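Gukton Home Cooks mailing list
Subject: Re: [gukton-cooks] Old spices, bulk order, and the matter of the cumin
From: Adalberto Lacerda
Date: 3/29/18

Olesia Vasylenko wrote:

> Before we send the spring order to Felus, could everybody please go
> through their cupboards and see what they really need? Last year we
> bought 200 grams of ground cumin per household and I am still eating
> it. My general rule is that anything ground gets thrown out after
> a year and anything whole after three. Illia says this is wasteful
> and that spices do not go bad. I would like to hear from people who
> are not Illia.
>
> Also, does anyone toast before grinding, and is it worth the smoke?
>
> Olesia

I am not Illia, so here goes.

He is right that they don't go bad in the sense that milk goes bad. You will not be sick. You will just be putting tan dust on a chicken and telling your guests it is a family recipe. I did this for most of a winter with a paprika that had faded to the color of a flowerpot, and my sister, who is kind, said the dish was "very mild."

But a year flat seems harsh to me. I have had ground ginger give up in six months and ground allspice that was still shouting at the two-year mark. Cloves will outlive all of us. What I do is put a pinch in my palm, rub it with a thumb and smell it. If I have to think about what it is, out it goes. If I sneeze, it stays. Turmeric fails this test even when new, so I judge turmeric by whether it ruins a dish towel.

Where you keep it matters more than the date, in my opinion. For years mine lived on the shelf over the stove, which is where every kitchen in this town seems to have its spice shelf and is the worst place in the house. Heat, steam, and a bit of airborne bacon. I moved the lot to a drawer by the back door when we redid the floor, and the oregano alone has improved enough to pay for the nuisance. My wife still reaches up over the stove and seasons with nothing.

On the toasting question: yes for cumin and coriander seed, no for anything already ground, which goes from fine to burnt while you are looking for the spoon. Dry pan, medium heat, keep it moving, and tip it onto a cold plate the second it smells good. It keeps cooking in the pan if you leave it there. The smoke should be slight. If your smoke is not slight, Olesia, turn it down.

Now the order. I went back over the old thread (251 messages, about a third of them on whether cardamom pods count as a vegetable for the purposes of shipping) and I think the mistake was simple. We all bought the same size of everything. Nobody needs as much mace as black pepper. My suggestion is that we split the order in two:

Whole seeds, pods and peppercorns in the big bags, 200 grams or so, shared out at Yaryna's as before.

Ground stuff in the smallest packet Felus will sell us, and only to people who ask for it by name.

Uliana Mykhailiuk offered her grinder to anyone on the Kikach side of the river. It's a coffee grinder, so wipe it out afterward or her mornings will be interesting. A spoonful of dry rice run through it takes out most of the smell. I wouldn't promise all of it.

I did go through my own cupboard as told. Seven things went into the compost, among them a poultry seasoning from a store that closed when my daughter was in grade school. The compost has not complained. What I'm keeping is on the list I sent Yaryna, and I'd like to be put down for peppercorns, coriander seed, and one small packet of smoked paprika, the good red kind. No cumin, thank you. I have roughly a lifetime of it.

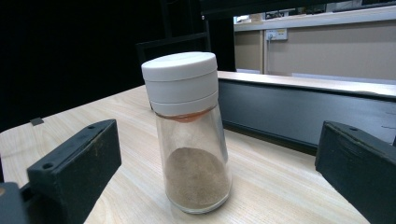
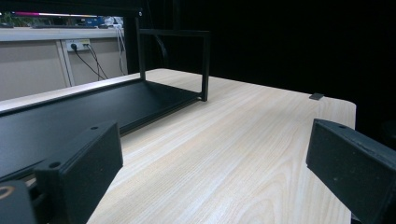
First: a jar with a bit of powder left in the bottom. Second: black metal rack on the table.

Illia, if you want to defend the five-year-old nutmeg, please start a new thread.

Adalberto

--
You are getting this because you are subscribed to gukton-cooks.
To leave the list, write to Yaryna Polishchuk with "unsubscribe" in the subject line.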